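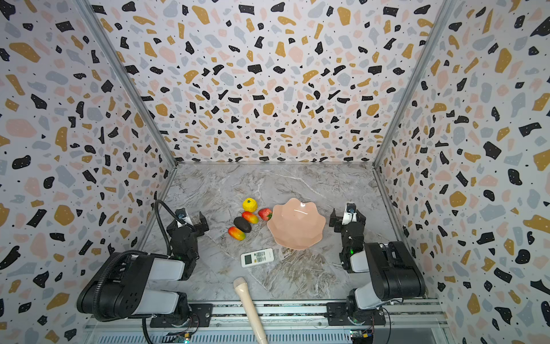
3. Materials and setting

3.1 The fruit set

The Gustero study is concerned with the small clearing-up tasks that take place on a kitchen table between meals. Its materials were chosen to match what a household might leave out on such a table: fruit that belongs in a bowl, and one or two articles that belong elsewhere in the home. Artificial fruit was used throughout. Real fruit bruises, changes colour within days and varies in weight from one purchase to the next, and the earlier work by Gwynne and Meredith had already shown how difficult it is to compare arrangements made in the first week of a study with those made in the last.

The pieces were bought as a single lot from Bisen, a supplier of display goods for shops. The lot contained 200 pieces, from which Beca Gough and Efa Meredith selected the working set. Pieces with visible seams were put aside, as were those whose colour was so even that they could be taken for balls or blocks. Preference was given to pieces with a marked direction, such as the mango and the avocado, because the way a long fruit is laid in a bowl affects how much room is left for the others. Mangoes were included as a pair. They are alike in shape, and both run from red through to yellow, but the colours are distributed differently on each, and coders were therefore able to tell one from the other in most views.

The remaining pieces were chosen for contrast. The avocado is very dark and tends to be lost in shadow when it lies under something brighter. The small red fruit is easily hidden. The yellow piece has an uneven skin and gave rise to more disagreement over its name than any other item in the set. Some coders called it a lemon, some a pepper, and one a quince. It was decided at an early stage that names would be left out of the coding sheet altogether, and that each piece would be entered by colour and size.

3.2 The bowl

The choice of bowl received more attention than had been planned. A plain round bowl was used in the first trials, but it gave no indication of whether a piece resting against the rim should be counted as inside. The bowl finally adopted is pale pink with a scalloped rim. Its raised curves offer a fruit several natural resting places, and a piece that settles between two of them is clearly held by the bowl even where part of it shows above the edge. The rule adopted by Lewis and Tuhiwai was that a piece counts as put away when it touches the inside of the bowl and is no longer supported by anything else.

Under this rule, a piece that is still gripped does not count, whether it is on its way in or on its way out. The distinction matters because the two directions of movement often look the same. A mango held over the bowl with the other pieces lying beneath it may be the last item to be put in or the first to be taken out, and a coder who is given a single still has no reliable means of deciding between them. Stills of this kind were entered as "in hand" and the direction was taken from the written log.

A remote control was kept as the article that does not belong with the fruit. The one used is a white air-conditioner remote with a small grey display. It is similar to the bowl in paleness but differs from it in every other respect, and it lies flat, so that it takes up space on the table without standing in the way. Its position beside the bowl was left to vary. No instruction was given as to where it should end up, and the final position was recorded for each session.

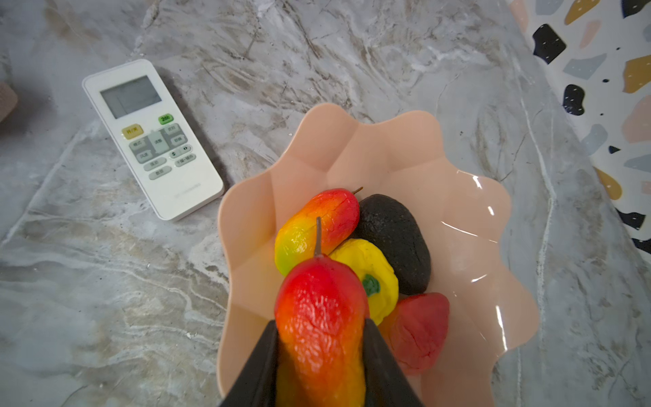
3.3 The table surface

The table has a grey and white marble pattern with darker veins. Panels with a terrazzo pattern stand along the back and sides. Both finishes come from the Zorier range and were selected from a set of 20 samples during September. The intention was to avoid the plain white or plain wood surfaces on which object studies are commonly carried out, and which few of the kitchens visited in the preliminary survey resembled.

A patterned surface has consequences for coding. Veins may be read as edges, and a pale patch between two darker streaks may be taken for a light reflection or a spill. Small marks are a particular difficulty. A yellow speck on the pale part of the surface can be passed over as part of the pattern by one coder and entered as a crumb by another, and neither reading can be checked once the table has been wiped. Coders were asked to enter such marks under a separate heading, "surface, uncertain", and to leave them out of the count of items.

The surface also affects how strongly each piece stands out. The yellow piece is bright against the white and grey areas but sits closer in tone to the warm beige and tan veining (Figure 4). The dark avocado is distinct wherever it is placed. The pink bowl is the least prominent of the larger articles on this table, a point to which we return in Section 5. 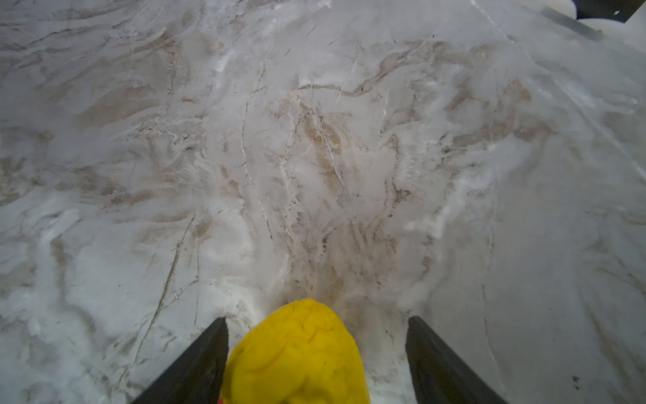
Figure 4. The yellow piece against the veining of the table surface.

3.4 Coding and agreement

The coding sheet was fixed on October 2, 2022 and was not altered after that date. Coding was carried out on 2,000 stills. Each still was entered by two coders working separately, and disagreements were passed to Mared Gwynne for a decision. Entries were made for each piece of fruit, for the bowl and for the remote control, using five states: on the table, in the bowl, in hand, out of view, and uncertain.

Coders were asked to enter only what could be seen in the still before them and to avoid completing a pile from memory. This instruction proved hard to follow in the case of the small red fruit, which coders expected to find under the larger pieces and sometimes entered there without having seen it. A training set of 10 stills was prepared to address the problem, with the red fruit fully covered in half of them. The sheet and the training set are reproduced in Appendix B.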